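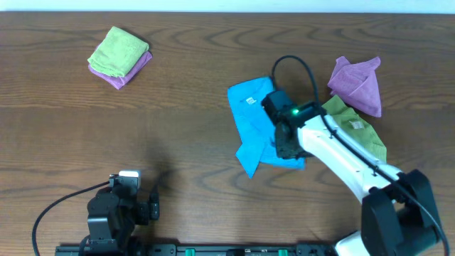 Microfiber cloths leave lint after washing, what do I do wrong?

Hello to all. I use microfiber cloths for cleaning windows and the glass of my shower. In the first weeks they were very good. Now, after maybe ten washes, they leave small white hairs on the glass and they push the water instead of taking it. I wash them at 60 degrees together with kitchen towels, with normal powder and a little softener. My machine is an old Nater and it has no special program for this. Must I throw them away, or is it possible to save them? I bought a big pack at the Astura shop in November, so I would be sorry to lose them all.

Posted by lalgate_windows

The softener is the problem, and also the kitchen towels. Softener puts a thin layer on the fibers and then they can not take water. The cotton towels lose lint and the microfiber holds it very strongly, this is its job after all.

Please try it like this. Wash the cloths alone, at 40 degrees, with a small amount of liquid detergent and no softener. Then wash them again with no detergent, only water. For me it needed 3 washes until they were good again, but I had used softener for a long time. Before the first wash I shake them outside and take off the biggest lint with a piece of tape.

Dry them on the line. If you use a dryer, take the lowest heat and do not put the dryer sheets, because they contain the same thing as softener.

Posted by teapot692

just buy new ones, they are cheap

Posted by marlo251

I agree with the first reply and I want to add one thing. If the water in your area is hard, it can also make the cloths stiff. I let mine stay in a bucket with 5 liters of warm water and half a cup of white vinegar for one hour, then I rinse them well. Do not mix the vinegar with bleach, and bleach is bad for microfiber in any case.

The ones that stay bad I keep for the bicycle and for shoes.

Posted by Trajkovski_home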